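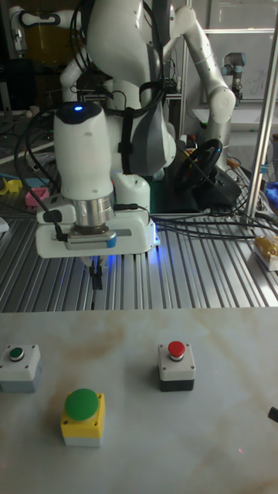

图1 白色机械臂与末端夹爪

业余网球单打比赛中双误的分布与二发选择
课程项目结题报告

摘要

本项目以Losix杯业余单打赛的逐分记录为材料，整理了62盘比赛、共3726分的发球情况，其中双误279次。我们关心的问题有三个：双误集中出现在什么比分下；上一分的结果对下一分的二发有没有影响；落后的一方会不会更容易双误。整理后发现，双误在局末关键分上确实偏多，但程度没有我们开题时预想的那么大；真正明显的差别出现在每盘的头两个发球局，以及换边之后的第一分。报告还讨论了记录方法上的几个问题，并对校队的发球训练提出了一些建议。

关键词：网球；业余比赛；双误；二发；逐分记录

1 选题背景

网球的每一分都从发球开始。发球方有两次机会，第一次不进可以再发一次，第二次仍不进就直接丢分，也就是双误。职业比赛里双误不算常见，电视转播一般也只在赛后统计里列一个总数。业余比赛的情况不同，很多人一发发力很大而成功率低，二发又没有稳定的旋转，只能轻轻推过去，或者照着一发的动作再来一次。这样打下来，一场比赛的胜负有时和相持能力关系不大，主要看谁送的分少。

我们小组的成员都在校内上过网球选修课，其中两人参加过校队的选拔。开题讨论时大家提到最多的经历，就是在比分接近的时候连续双误，把已经领先的一局丢掉。教练通常的说法是“紧张”，建议是“放松”。这个解释听起来有道理，但没有告诉我们紧张在什么时候出现、有多大影响，也没有办法安排到训练里去。所以我们想先把事情弄清楚：在业余选手的正式比赛里，双误到底出现在哪里。

选单打是为了让问题简单一些。双打里发球方的搭档站在网前，对发球人的选择有影响，接发球方的站位变化也多，记录起来需要更多的人手。单打只有两个人，逐分记录由一个人就可以完成。

2 资料来源与记录方法

2.1 比赛与场地

Losix杯是一项面向业余选手的单打赛事，在Govier网球中心举行，使用该中心的4片室内硬地场。选择室内赛事有一个直接的好处，就是不用考虑风和阳光。室外比赛中抛球受风影响很大，同一个人在场地两端的发球成功率可以相差不少，如果不记录风向，数据很难解释。

比赛从二月开始，到四月结束，多数场次安排在晚上七点以后。参赛选手的水平不完全一致，有刚打了两三年的上班族，也有几位曾经在青少年时期受过系统训练。赛事没有设水平分组，前几轮的比分差距较大，后面几轮明显接近。关于这一点对结果的影响，我们在第四节里再讨论。

Drendine学院网球队有几名队员也报名参加了这项比赛。他们的场次我们同样记录，但没有单独拿出来比较，人数太少，比较了也说明不了什么。

2.2 记录内容

每一分记录以下几项：发球方、比分、发球区（平分区或占先区）、一发是否进区、二发是否进区、该分得失、是否为换边后的第一分。一发擦网进区需要重发的，不另记，只记重发之后的结果。脚误按发球失误处理，不过裁判很少判脚误，绝大多数场次没有专职裁判，由选手自己报分和判界。

记录使用的是Texier记分软件。它原本是为俱乐部记分设计的，界面上有一发失误、双误、得分等几个按钮，点一下比分就自动往前走，不需要手工算。比赛结束后可以导出表格，一行一分，后续整理比较省事。软件没有“换边后第一分”这个字段，这一项是我们根据局数推算之后补上去的。

开始的两个晚上我们同时用纸和软件记录，结束后逐行核对。核对中发现的差错主要有两类。一类是漏按，多发生在连续发球直接得分的时候，双方节奏很快，记录的人还没有抬头，下一分已经开始了。另一类是把一发失误误按成双误，软件随即把比分往前推，选手那边报的比分就对不上。后一类错误容易发现，当场撤回即可；前一类要靠局末比分核对。此后每局结束时，记录人都要听选手报一次比分，与屏幕上的一致再继续。

2.3 样本整理

导出的表格经过三步处理。第一步是去掉抢七局。抢七中双方轮流发球，发球次数的安排与普通局不同，比分的含义也不同，混在一起会使“局末关键分”的定义变得含糊。第二步是去掉因伤退赛的盘，有选手在一盘中途放弃的，这一盘全部不用。第三步是检查每一局的得分序列是否合法，例如40比15之后发球方再得一分，这一局必须结束，如果后面还有同一局的记录，就说明某一行有错。

处理完后剩下62盘，3726分，双误279次。也就是说，平均每十三分多一点就有一次双误。如果只看进入二发的分，比例当然更高，后文凡是讨论比分影响的地方，用的都是二发中的失误比例，以免被一发成功率的高低带偏。
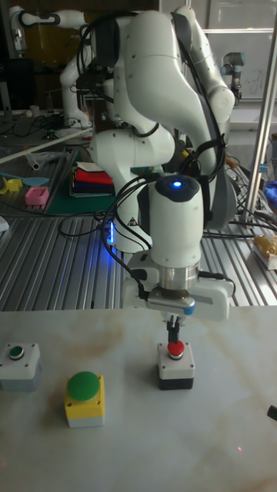
需要说明的是，上面所说的“一分”，是从发球方角度计算的一个完整来回，包括直接得分和双误在内。我们没有记录来回的拍数，也没有记录发球速度。测速需要专门的设备，摆放位置也要和场馆协商；拍数则可以用人工数，但试了一场之后发现，记录人同时数拍和按键容易出错，最后放弃了这一项。

3 结果

3.1 总体情况

选手之间的差别很大。有人打了几盘只有零星的双误，也有人几乎每个发球局都有。按人排序以后可以看到，少数选手贡献了很大一部分双误。这些选手的共同点是一发和二发的动作差别很小，一发失误后稍作停顿，仍旧平击发力。我们在现场的备注栏里给这种发球写了“两个一发”，后来这个说法就一直沿用下来。

与之相对的是另一类选手，二发速度很慢，弧线高，落点浅，但几乎不会失误。他们的双误少，不过二发之后被对手直接进攻得分的情况也多。单看双误次数，容易得出“慢一点总是好”的结论，放到得分率里看就不一定。在我们的记录中，这两类选手的二发得分率相差并不大。动作介于两者之间、带有明显侧旋或上旋的选手，二发得分率最好，而这类选手在参赛者中只占少数。

3.2 双误与局内比分

开题时我们的第一个假设是：局点、破发点以及平分之后的各分，双误会明显增多。

把所有进入二发的分按局内比分归类后，关键分上的失误比例确实高于普通分，方向与假设一致，但差距不大。更细地看，差别主要来自破发点，发球方自己的局点上几乎看不出变化。也就是说，选手在有机会拿下这一局的时候发得与平时差不多，在可能丢掉这一局的时候才略有下降。平分这一档比较特殊，第一次平分与普通分接近，反复平分之后失误比例上升。这里可能有心理原因，也可能是因为一局拖得太长，体力和注意力都有下降，只凭现有的记录分不开。

0比0这一分则出乎我们的意料。按照一般的想法，每局第一分压力最小，失误应该最少。结果它的失误比例并不低，甚至比30比15、40比15这样的领先分要高一些。我们把它按局数拆开再看，发现问题出在换边之后的局，于是有了3.3的内容。

3.3 换边与开局

网球规则规定，每盘的单数局结束后换边，第一局之后换边但不坐下休息，其后的换边有休息时间。业余比赛里休息时间控制得不严，有的选手喝水、擦汗、看手机，时间常常超过规定。

换边之后第一分的二发失误比例，在我们列出的各类情况中是最高的一档。不换边的局，第一分与后面几分没有明显差别。这说明“每局第一分”本身并不特殊，特殊的是停顿之后重新开始的那一分。停了一会儿再发球，抛球的高度和位置需要重新找，这一点打过球的人大概都有体会。

每盘的头两个发球局也有类似的现象。第一盘尤其明显，很多选手的双误集中在第一个发球局里，之后便逐渐减少。现场观察中，赛前热身一般只有几分钟，多数人把时间用在底线对打上，发球只在最后练几个，有的人只练了平分区一侧就开始比赛。与此对应，第一盘前两个发球局中，占先区的二发失误多于平分区；到了盘中以后，两侧就比较接近了。

3.4 上一分结果的影响

第二个问题是连续性，即上一分双误之后，下一分再次双误的可能性是否增加。

如果直接比较，答案是增加，而且增加得不少。但是这样比较有一个毛病。前面说过，双误集中在少数选手身上，这些选手本来就容易双误，上一分双误多，下一分双误也多，两者放在一起自然相关，并不表示前一次引起了后一次。为了去掉这个影响，我们改为在每个选手内部比较，把他双误之后的那一分与他自己的其他发球分相比，再汇总起来。这样处理后，差别缩小了很多，只剩下很小的一点，我们不认为它能说明问题。

上一分是被对手打出制胜分，还是自己主动失误，对下一分的二发也没有看出影响。倒是长时间相持之后的分，记录人的备注里多次写到“喘”“发球前停了很久”，但由于没有记录拍数，无法做进一步的比较。这是这次记录设计里比较可惜的地方。

3.5 领先与落后

第三个问题是盘中比分。我们把每一分按发球方当时领先、持平、落后分为三类，结果落后一方的双误更多。这个结果同样要小心看待，水平较弱的选手落后的时间长，双误也多。用与3.4相同的办法在选手内部比较，差别仍然存在，但只在落后较多的时候才看得出来。

落后较多时，现场可以观察到两种做法。一种是放开打，一发二发都加力，输了也无所谓；另一种是更加小心，把球推进去就行。前一种人双误增多，后一种人减少，合在一起平均之后，看起来只是略有上升。如果以后有机会继续做，应当把这两种人分开统计，但需要事先定一个标准，不能由记录人凭印象判断。
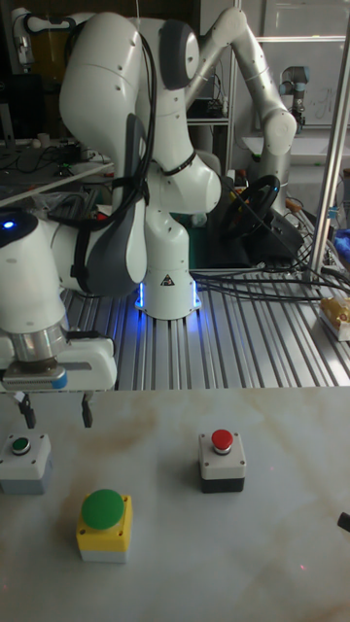 4 讨论

4.1 与假设的对照

三个假设里，关于关键分的假设得到部分支持，关于连续双误的假设基本没有得到支持，关于落后一方的假设在限定条件下成立。换边后第一分的问题不在原来的假设里，是整理过程中发现的。

需要提醒的是，事后发现的规律应当比事先提出的假设更谨慎地对待。把数据按各种方式切开来看，总会有某一种切法显得特别。我们把场次按先后分成前后两半，分别计算了一次，换边后第一分的失误比例在两半里都偏高，这让我们稍微放心一些，但仍然希望用另一项赛事的记录再检验一遍。

为什么选手普遍觉得自己是在关键分上双误多？我们的看法是，关键分上的双误直接决定一局的归属，印象深；换边之后0比0时送出一分，后面还可以追回来，打完就忘了。我们在赛后随口问过几位选手，请他们回忆自己双误最多的时候，回答大多是破发点，而对照他们自己的记录，有的人在破发点上其实没有双误过。这部分只是闲聊，没有设计问卷，不作为正式结果。

4.2 水平差异的影响

前几轮比赛中强弱悬殊的场次较多，一方很快赢下，另一方的发球局常常很短。这类场次里关键分的数量少，破发点却多，并且破发点大部分落在弱的一方身上。如果不做选手内部的比较，破发点上的失误比例会被抬高。我们在计算时作了处理，但处理得不够彻底，有的选手只打了一轮就被淘汰，发球分太少，内部比较没有多大意义，只能合并到总数中。

另外，能够走到后面几轮的选手被记录的分数多，在样本里的比重也大。所以总的双误比例更多反映的是较强选手的情况，真正的初学者可能比这个比例还要高。

4.3 记录方法的不足

第一，界内界外由选手自己判断，有争议的时候通常重打，重打的分我们按最后一次结果记，原来那一次发球就丢失了。第二，记录人坐在场边，看远端底线和发球线的角度不好，二发出界与下网没有分开记录。现在看来这个区分很有用，下网多说明动作收得太紧或者抛球太低，出界多说明旋转不够，训练的改法完全不同。第三，几名成员对“脚误”“犹豫后重新抛球”的理解开始时不一致，虽然在第一周统一了口径，前面几场没有办法补。

软件方面，Texier导出的表格在平分之后一律写作“平分”，不区分是第几次，我们是按行号重新数出来的。这一步用了不少时间，也出过错，有一版表格把占先之后回到平分的情况漏掉了，相关的图全部重画了一遍。

5 对训练的建议

以下建议是写给校队和选修课同学的，依据的是上述结果，部分内容也参考了我们自己练球时的体会。

热身时先练发球，再练底线，或者至少把发球放在中间，两个发球区都要发到，二发的数量不少于一发。现在常见的做法是最后匆忙发几个平击，进不进都开始比赛，这样第一个发球局基本上就是在热身。

换边休息后，走到底线时先做一次完整的抛球，不击打，接住后再开始。规则对发球间隔有时间限制，但一次抛球用不了几秒。抛球偏了就接住重抛，业余选手往往不好意思这样做，硬着头皮打下去，结果多半不好。

训练中可以安排“停一停再发”的练习。平时练发球都是一筐球连续发，第十几个球的手感和比赛里完全不是一回事。可以改成发两个球后走到网前再走回来，坐一分钟，然后直接计分发一个二发。一节课里这样的球不用很多，但每个都要记下进或不进。

二发要有自己的动作和旋转。对“两个一发”的选手来说，单纯减力不解决问题，减力后没有旋转，球还是容易下网或者变成机会球。先从侧旋学起比较容易上手，落点不必追求角度，能进到发球区中后部就可以。

关于心理方面，我们没有什么可以建议的。数据里破发点上的差别不大，与其反复提醒队员不要紧张，不如把时间放在上面几项。

6 分工与进度

二月主要是熟悉软件、试记录和统一口径；三月集中到场记录，每晚安排两人，每人负责一片场地，中途可以换人，但不能在一局中间换；四月上半月仍有比赛，同时开始核对前面的表格；四月下半月到五月完成分类统计和报告撰写。

原计划还要做一个与室外赛事的对比，后来取消了。室外赛事的时间与考试冲突，人手不够，并且前面说过风的影响难以处理。记录表和字段说明已经整理好，放在课程共享文件夹里，后面的小组如果接着做，建议先增加拍数、下网或出界两个字段，并且从第一场就由两个人同时记录同一片场地，至少坚持一周，再决定要不要分开。

7 结论

在本次整理的业余单打比赛中，双误较多地出现在换边之后的第一分和每盘的头两个发球局，破发点上略有增加，发球方的局点上没有明显变化。去掉选手之间的差别后，没有发现双误会引起下一分双误的可靠证据。落后较多时双误有所增加，但不同选手的表现方向相反。以上结论只适用于这一项室内硬地赛事，样本中较强选手所占比重偏大，二发失误的具体类型也没有记录，使用时应当注意。

附录 字段说明

盘号、局号：按比赛先后编号，退赛的盘编号保留，不再重新排列。
发球方：以甲、乙表示，每盘重新对应，对照表另存。
局内比分：发球方在前，接发球方在后。
发球区：平分区记作右，占先区记作左。
一发：进或失，擦网重发只记最后一次。
二发：进、失或空，空表示一发已进。
得分方：甲或乙。
换边后第一分：是或否，由局号推算，抢七局不计。
备注：自由填写，统计时不使用。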